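welari-segtools

Tools for cutting continuous gripper recordings into single-object episodes, with a per-episode quality report. Python 3.6 or later. Release notes are in CHANGES.txt. Last revised 3 Apr 2020.

What it does

The input is one long wrist-view video per gripper, plus the jaw-width log. The segmenter looks for a closing jaw, a period of stable width and a reopening, and writes each such span as an episode. A second pass checks tracking and flags episodes in which the pose jumps between neighbouring video frames. Nothing is deleted. Flagged episodes go into the same folder with a .flag file beside them.

The bundled test set, flarkadport-mini, holds 721 episodes recorded on household tabletops. The tables were left as they were, so expect patterned cloths, clutter and several layers of overlap behind the grasped object.

Installing

Unpack the archive, then run

pip install -r requirements.txt
python setup.py install

The tracker back end (vidmar) is a separate package and must be version 4 or newer. Without it the segmenter still runs, but the tracking report is empty.

Running

welari-seg --in recordings/ --out episodes/ --min-hold 1000

The value of --min-hold is in milliseconds. Shorter holds are treated as failed grasps and written to the log only. Jaw width is smoothed over a 200 ms window before thresholding - change this with --smooth if your encoder is noisy.

Reflective objects

Mirrors and polished faces are the main source of false tracks. A mirror in the grasped object can show the operator or parts of the gripper itself, and those features move differently from the table. The handheld device below has a round mirror-like disc set into its head, with a face and a piece of black gripper reflected in it. Episodes of this type should be run with --mask-grasped, which removes features between the jaws before pose estimation.

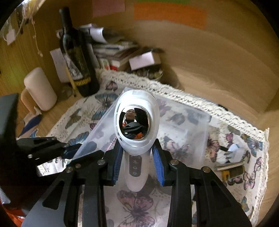 Does masking change the saved video?
The mask is applied only inside the tracker. Video is written to the episode folder as recorded, and the mask is stored next to it as a one-channel file so that it can be reused or thrown away.

Two-gripper recordings

Each gripper is segmented on its own clock. The lundance module then pairs episodes that overlap in time and writes pairs.csv. Pairing uses timestamps only and makes no attempt to decide whether both grippers touch the same object.

Known problems

Soft objects that compress slowly may never reach a stable width, and the hold is then missed. Raising --width-tol helps.

Clear plastic gives few usable features and blurs the ones behind it. The tracker reports low confidence there but does not always flag the episode.

Recordings made before September use the old log header. Convert them first with welari-convert.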